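The shared studio at Grelwood has one big white table, and most of what happens in the building happens at it. The owner has run drawing evenings there for seven years, first under the Bonico name and now simply as the Grerndale studio.

"People ask where the supplies are kept," she says. "They're on the table. I gave up on the cupboards a long time ago."

Evenings take up to 10 people. Beginners start with the dried plants, which she collects in October and keeps until they fall apart.

"A fresh flower moves on you. It opens, it droops. A dead one sits there for a month and lets you look at it."

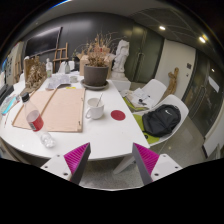
The big table at Grelwood, with a drawing board, a dried plant in its pot and a plaster figure on the pedestal.

The plaster figure comes later, usually after five or six evenings. Drapery is hard, she says, and she would sooner have people get annoyed with a stem first. She sets a timer for 30 minutes and asks everyone to draw only the folds.

She is less strict about drinks. Mugs and water bottles share the table with the paper, and she has dipped a brush in her coffee more than once.

"You clear a space as big as your board and you leave the rest alone. If I tidied it all away, we'd spend the first half hour getting it back out."

The next series starts after the summer break. Places can be booked at the Kabbaj frame shop next door.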